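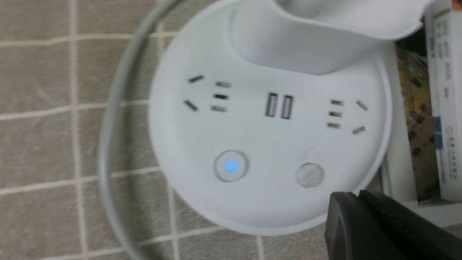
Photo: Jucélia Lacerda / Stilska workshop pages

Bench tips for sharing a workshop with a robot arm

We repair and repack small appliances at Stilska, and since October a robot arm has done the picking and button pressing on two of our benches. Most of what changed for us was housekeeping. These are the habits that stuck.

Power strips. Keep the one being handled clear of the one that runs the bench. Label the bench strip at both ends of its lead. A round desktop type with outlets and USB ports on the same face is easy for a person to read, but a lit blue power button should still be treated as live until you've pulled the plug at the wall.

Cables. Lay the lead flat in one wide loop, away from where the gripper comes down. Don't coil it tightly. On a mat with a printed grid, pick a line and keep the loop on the far side of it. Ataahua Hollis tapes hers at the edge of the mat with low-tack tape, which peels off without leaving glue.

Boxes. Stand packaging upright at the side of the mat and put it back in the same spot after each job. We used to pile cartons wherever there was room — that habit took longest to break.

Cleaning. Wipe white plastic with a barely damp microfibre cloth, unplugged, before it goes in the carton. Smudges show up most between the buttons and the ports. Keep spray bottles off the bench altogether and wet the cloth at the sink.

Breaks. The arm doesn't get tired and people forget that they do. Our shift handles 400 items on a normal day, and the person at the bench now spends more time checking than lifting. Swap over every 90 minutes. Sore shoulders are down, sore eyes are up, so we moved the lamps back and lowered the stools.

Job sheets. Write down anything you had to fix by hand, even if it took a few seconds. Jucélia reads the sheets at 3 pm and changes the next run from them. The people at the bench asked for that, and 14 of their notes are now part of the standard setup.

Spare mats are on the shelf marked Vulholm, under the fuses.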